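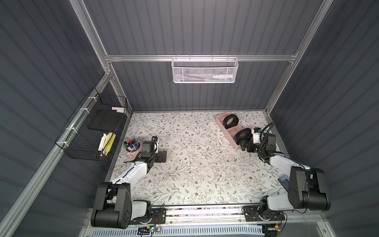
*Photo: Skelberg bench documentation, Nodero study*

## Setting up the bench for the strap task

Welcome to the part of the guide where you get your hands on the table. The Nodero study asks how well one policy handles stiff things and floppy things on the same tabletop, so please take your time with the layout and pour yourself a coffee first if you like.

1. Smooth out the printed cloth until it lies flat in front of both arms.
2. Stand the marker cup toward the left and put the pink divided tray near the back. It doesn't need to be square to the wall, and a little tilt from one episode to the next is welcome.
3. Lay the black strap near the middle in a loose coil.

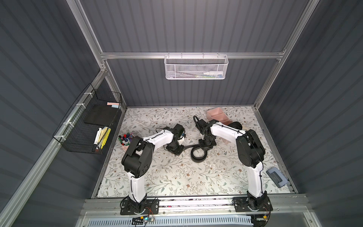
We ask for a fresh coil every time, even when the last one looked perfectly good, as our first policy learned one favorite shape and was quite lost without it (that cost us most of September!).

4. Open Minja, choose the two-arm profile, and bring the grippers in over the coil.

> **Caution:** Move one arm at a time when the grippers are close together. Keep your own hands off the table while either arm is powered.
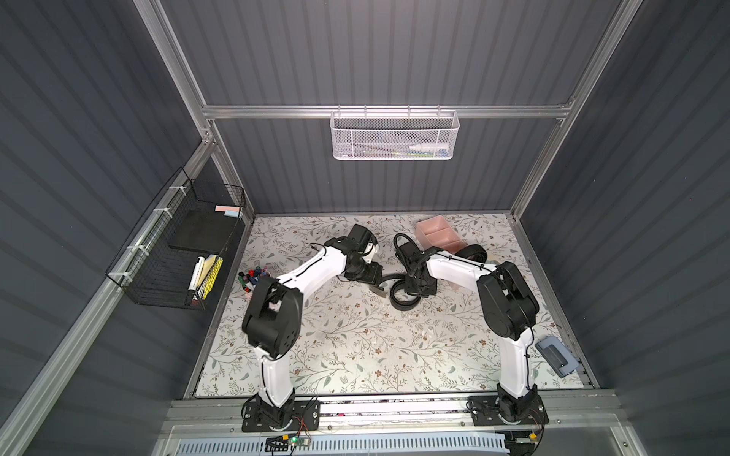
## Checking the wrist view

5. Switch to the wrist camera in Datis and look for the buckle. If you can't find it, back the arm off a touch and try again.
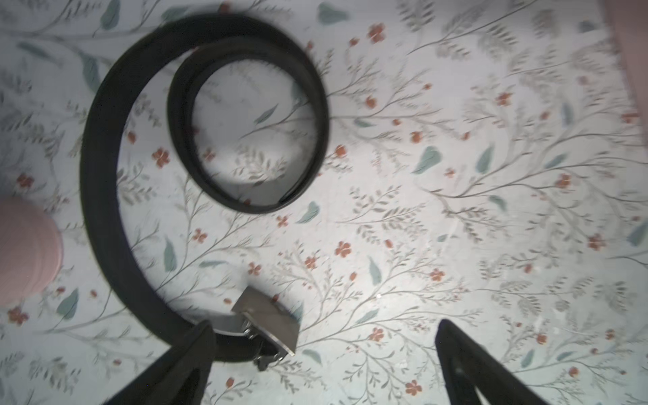
*Wrist view: coiled belt, buckle and both gripper fingers.*

6. Save the episode under its own number, even if the grasp failed.

**Note:** The full set holds 2726 episodes, and 1202 of those use the strap. We held back 1000 for testing, so please don't mix them into training.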